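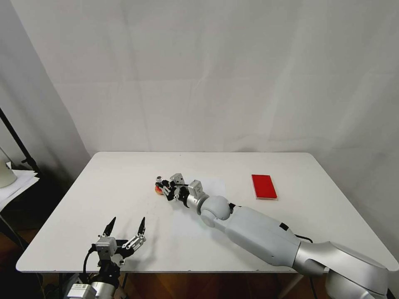
Last updated: 2023-12-24

The trouble with putting things away

For as long as there have been kitchens, there have been people promising to get us out of them. The latest batch works at Flurkley, a robotics outfit on the second floor of an old shoe warehouse in Drerkcombe, and what they would like to automate is tidying up. Small round thing, flat red thing, white table. Get the first to the second. My nephew managed this before he could talk, although he also ate the first.

Trinidad Mansilla runs the tests. She has a spreadsheet of 2000 attempts, of which 979 ended the way everyone wanted. The others are sorted by type of disappointment. "Dropped" is a long column. "Squashed" is shorter but more expensive, and there is one called "Went somewhere" that she would not discuss.

"People ask me when it'll do their dishes," she says. "I ask them what their sink looks like right now, and they change the subject."

A sink is wet, crowded and full of forks. The table at Flurkley is white and so is the curtain behind it, and the arms still have plenty to think about. Fingers have to close enough to hold and stop before they crush. A person does this while complaining about somebody at work.

Factories have it easier, up to a point. At Prosser, a packing plant an hour south, machines lift the same carton off the same belt all night and never ask for June off. Then a carton arrives with a dented corner, the line stops, and Amancay Godoy walks over and pushes it with one finger. She has worked there long enough to know which finger.

"They're good," she says of the machines. "They're just very surprised all the time."

Josa, a rival firm, claims its household model will fold 50 towels without help. I asked how long that takes and was sent a brochure. It had a nice towel on the cover — folded, I assume, by someone in marketing.

Mansilla does her own laundry on the nights she isn't at the lab. She has two arms and, by her own account, a pretty high failure rate with fitted sheets.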